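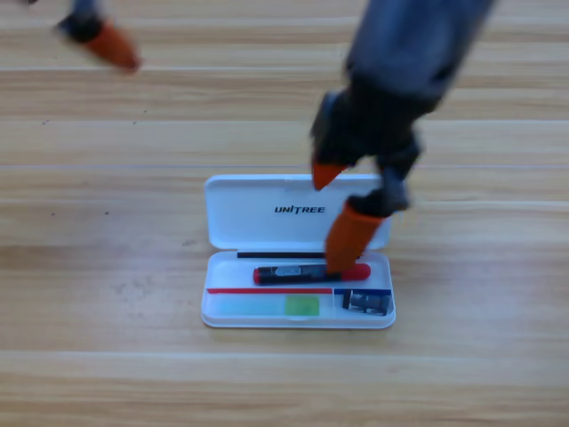 Kanyarat Kamolrat wrote on March 22, 2026:

> I have read the old threads on oil versus varnish and I still can't decide. The top is softwood boards from Limsakul, glued up last July, with no finish on it at all. We eat at it every day and the kids do homework on it. My brother-in-law says polyurethane and be done with it. I would like to be able to fix a scratch without stripping the whole thing. Also, two of the joints have opened up a little over the winter. Do I fill those first or leave them?
>
> Second question, does anybody still use Plekuro? The can I have is the old label and I don't know if it's any good.

Kanyarat,

I'd go with the oil, for the reason you gave. You can sand one spot, put oil on it, and after a few weeks it blends in. With polyurethane you can't really do that, the edge of the patch always shows. Your brother-in-law is right that it stands up better to water. If people leave wet glasses sitting overnight at your house, listen to him.

On the joints, leave them alone for now. Boards glued up in summer will shrink when the heat is on, and if you pack filler in there it gets squeezed when the humidity comes back. Look at them again in July. If they close up, forget about it. If they don't, the glue line failed and filler won't help anyway. One thing to check is how the top is fastened underneath. If it's screwed tight to the apron with no slots, the wood has nowhere to go and that may be your whole problem. I had this on a bench and it took ten minutes with a drill to fix.

For sanding, stop at 180. I know people on this list go a lot finer. On softwood I found the oil didn't soak in well after that and the color came out uneven. Vacuum it, then wipe it down with a barely damp cloth, let it dry, and knock the fuzz off by hand with the same paper.

Then the oil. I use Brokiseck, the plain one, no tint. Put it on thin, wait 15 minutes, and wipe off everything that is still on the surface. Whatever you leave behind turns sticky and you'll be scraping it off. I do 2 coats a day apart and a third on the top only. Do the underside too, one coat is enough, otherwise the boards can cup.

Please lay the rags out flat outdoors until they are stiff. Don't ball them up in the trash. They can catch fire on their own — see message 633 in the archive if you want the long version.

I can't help much with Plekuro. I used it years ago and liked it, but old cans go off. Open it and look. A skin you can lift out is usually all right, but if the oil under it is stringy or thick like honey, get rid of it. Either way try it on an offcut before it goes anywhere near the table.

It will go yellower, by the way. Any oil does that on pale wood, and so does sunlight. Move the fruit bowl now and then or you'll have a ring.

The spring swap at Stirby is still on as far as I know. I have a half can of the Brokiseck I can bring if you want to try it first.

Liudmyla Onyshchenko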